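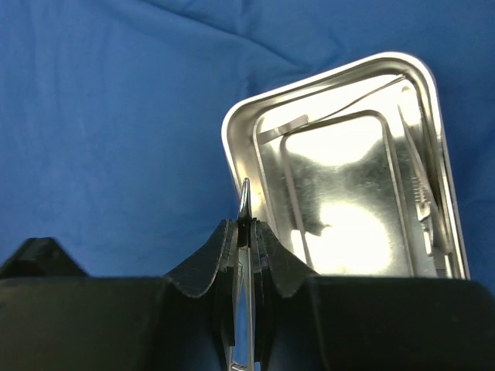

The last of the loose change

Home | Features | Money | Food | Subscribe

I gave up cash in December, mostly by accident. My wallet went through the wash at De Haan, and by the time the notes had dried I'd got used to waving my phone at things.

Going back has been harder. The bakery on our street wants a card. The car park wants an app, a password and my mother's maiden name. Only Ineke Michiels, who has run the flower stall for longer than I've been forgetting anniversaries, still takes coins, and she counts them twice when they're mine.
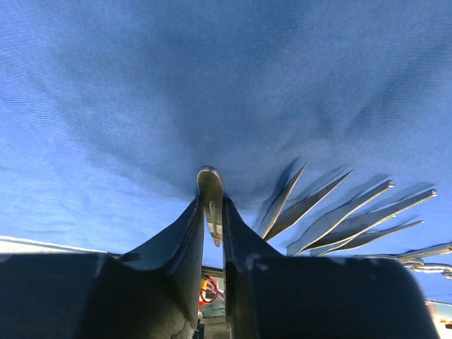 Blue cloth, close up.

Halvard Vik keeps his change in a sweet jar and tipped it out for me on the kitchen table. It came to 216 euros, plus a button. He had been meaning to bank it for years, but his branch is now a nail bar. "They were very nice about it," he says. "They offered me a file and polish."

His neighbour Marijke Vandenberghe pays her window cleaner in coins and suspects he has started coming less often. She has 900 euros in envelopes marked "gas", "birthdays" and "do not touch", and has touched all three. 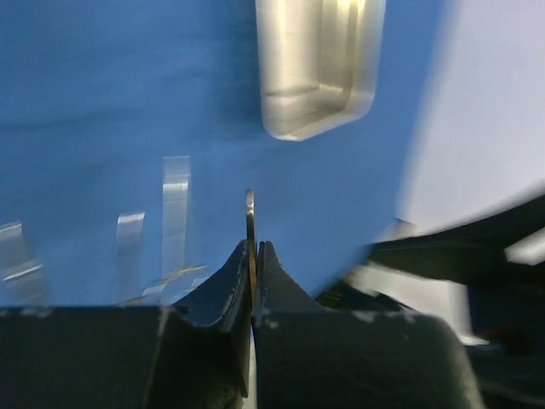 Should I still carry cash?
A little is sensible. Card machines go down, and market stalls and school fairs may prefer coins. Keep enough for a taxi home.

Recent features
The great queue at the post office
Ward Van Wijk on buying a worse sofa
Who is all this soup for?

We use cookies. Accept all | Manage choices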